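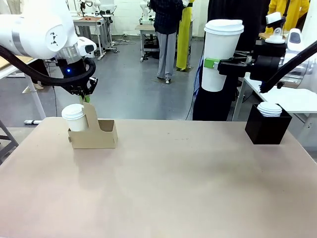
Two arms at work on the takeaway drinks task, with one cup in the carrier and another held above the table.

Drastix publishes plain-language good practice guide for robots that handle food and drink packaging

Nerkalbridge, July – Drastix is delighted to share its first good practice guide for two-armed robots working with cups, lids and carriers, and we would like to say a very big thank you to everyone who read the early drafts (some of you more than once!).

The guide runs to 15 pages and is free to download. It covers how to mark out the area around a worktable, where cables should run, how hard a gripper may squeeze a paper cup, and what staff should do before they reach in to clear a spill. There are 11 rules in all, and each one comes with a short checklist that can be pinned up beside the machine.

"We wanted something a café manager could read over a cup of tea and then use the same afternoon," said Marianna Czarnecka, who led the writing at Drastix. "The formal safety standards still apply, of course, and we point to them throughout, but they can be heavy going if you are new to all this."

The rules were tried out over 3736 practice runs with our partners Tetico and Rusnák. Fernanda Pinheiro of Tetico said her team had changed its own cleaning routine after the second draft, and was looking forward to hearing how other sites get on.

Comments are warmly welcomed and will be read by the writing team ahead of the next edition. Printed copies can be collected from the Drastix front desk in Nerkalbridge until 5 pm.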